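Notebook, packing trial, bench 2
September 9, 2021 - Leonor Neves 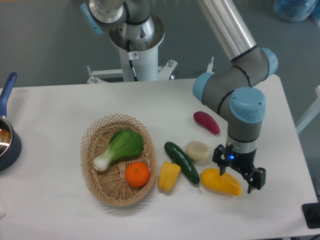

Basket filling, morning

Began with the bok choy and the orange, then the row on the table. We use the toy produce until Rivell sends the new finger pads, so no real fruit is lost. Fluven wants 400 picks logged before they discuss the line at Cemovden. We are now at 702 if I include the ones with the old grip settings, but I think we should not include them. To decide with Mota.

Cucumber: the arm takes it well across the middle, badly near the tip. The mango shape is glossy and turns between the fingers if the speed is high. I lowered the speed and wrote the value on the sheet.

What the packers told me

I spent nearly the whole break with the two packers from the early shift. They are not so worried about losing the place, they were told already that the hours stay. What they don't like is the waiting. Before, they chose their own order, heavy things first, soft on top, and they talked while working. With the arm, they stand and watch for a bad pick, and their neck hurts more than their hands did.

One asked who is responsible when a pepper is bruised. I had no answer and I wrote the question to Fluven.

To do
- let the packers choose the order of picking, at least for one shift
- a stool at the right height
- repeat the sweet potato with the slow setting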